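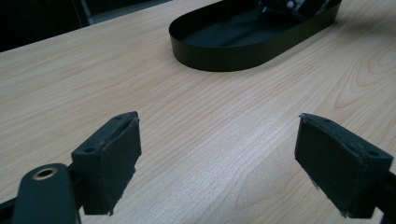
The black oval tray on one of the tables at the Skotmont reading room.

Lost-and-found trays put an end to the cardboard box at Skotmont

If you've ever left something behind at the Skotmont reading room (and I have, more times than I'd like to put in print), you'll remember the box. It lived under the front desk, it came up to my knee, and to get your glasses back you had to kneel on the carpet and dig through other people's scarves. I once spent most of a lunch break in there hunting for a house key and came up with three umbrellas and somebody's retainer.

Well, the box is gone! Since the start of June the reading room has been putting out trays instead, plain black oval ones with a low rim, right on the tables where people sit. Anything small that turns up during the day goes in the nearest tray and stays there until closing. After that it moves to a drawer behind the desk with a paper tag on it saying which table it came from.

I stopped by in the afternoon to have a look and ended up staying until they dimmed the lights at the far end. The tray on my table had something dark and angular sitting up at one end of it, with a little pale pink spot on top. I left it alone, as you're supposed to, and got on with my crossword.

Wanda Gallagher runs the front desk and came up with the idea over the winter, when she sat down with the old logbook and added up a year of entries. The total was 694. "And that's only what got written down," she told me. "Gloves we stopped logging in about the second week. You can't log gloves." Most of what was on the list never got claimed, and she's pretty sure it was the box's fault. People would look at it, sigh, and go buy another phone charger.

The trays came from Casuvska, the restaurant supply place over on the Drarnside road, where they're sold for serving bread. Wanda liked them because the long shape takes a pair of glasses or a pen case without anything hanging over the side, and because they were cheap. She also tried a round one for a while, but it kept getting used for orange peel. I asked if the oval ones get orange peel too. "Less," she said.

They do look nice on those tables, I have to say. The tops are that pale honey color with the grain running through in long streaks and then swinging around in big loops, and a black tray stands out on it from clear across the room. I noticed people walking in, glancing over the tables and heading straight for the right one. Nobody had to get down on the carpet.

Not everybody is sold. Xiomara Thibodeaux has been coming in to work on her family history for years, and she thinks the trays take up elbow room. She works with big folded maps, and when she spreads one out the tray ends up on a chair, and then the next person sits down and puts it on the floor. She'd rather see them on the windowsills. She also wondered out loud about leaving things in the open where anyone could pick them up, and I'd been wondering that myself.

Wanda's answer is that the rule covers small stuff only. Wallets, phones, keys and anything with a name on it go directly to the desk and get locked up, same as before. Everything else takes its chances on the table for an afternoon. She said she'd give the windowsills some thought, but the ones on the street side get so hot in summer that she doesn't want anyone's lip balm up there.

A few practical things, if you're missing something. Tagged items are kept for 60 days, and you can ask for them at the desk any time the room is open. You'll need to describe what you lost before they open the drawer, so "a black glove" may not get you very far. Things from before June are still being sorted in the back room, and Wanda would love it if you came and took some of them home. There are a lot of umbrellas.

I asked about my green scarf, which went missing sometime around the last snow. She's going to check.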